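Unit 8: Evaluating a Packaged Bin-Picking Service
Notes by Rüdiger Eichhorn, February revision

8.1 What is being sold

Ilix is a bin-picking package from Gromuvby. The buyer supplies the arm and the bin. Gromuvby supplies the grasp planner, a calibration routine and remote support. The base license covers one cell and one bin geometry. A second geometry is a paid option, as is support outside working hours.

The planner needs no part models. It proposes grasps from the camera view and ranks them by expected stability. In a review, treat this ranking as a claim to be tested. The data sheet from Foulkes, the reseller, quotes 99 percent pick success but gives neither the object set nor the rule for counting a retry.

8.2 Object set

Use mixed items for the first trial. Shape, stiffness and surface should differ enough that one grasp strategy will not serve for all of them.
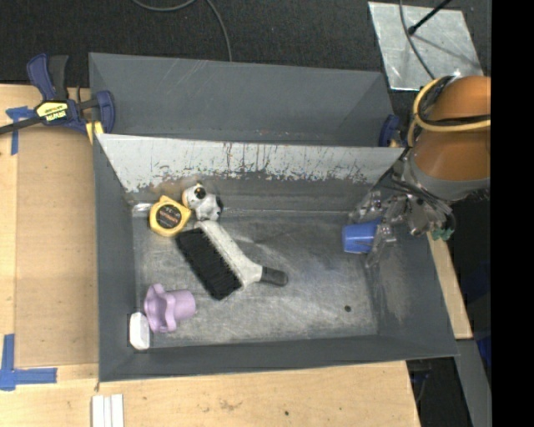

Figure 8.1. Multi-fingered gripper at a blue plastic object; tape measure and hand brush on the bin floor.

Points to record for each attempt:
Grasp type proposed and grasp type executed.
Contact with the wall or floor before closure.
Whether neighboring items moved.
Operator intervention, with reason.

Items near a wall need separate treatment. Sloped walls limit the approach angle, and a wide hand may have no collision-free path to an item lying close to one. Report wall picks and open-floor picks in separate columns.

8.3 Fixturing

Ilix stores the bin pose at calibration and does not check it again during a run. Clamp the bin and mark the table. If the bin shifts, stop and recalibrate.

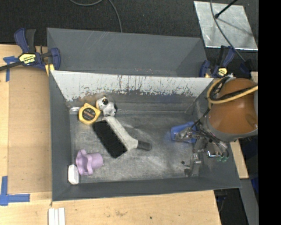

Figure 8.2. Bar clamps near the rear corners of the bin, blue tape on the work surface.

8.4 Assignment

Draft an acceptance test for the Romport cell using 200 attempts. State your retry rule before giving any success rate. Of the last 29 attempts, none may follow a recalibration. Attach the raw log.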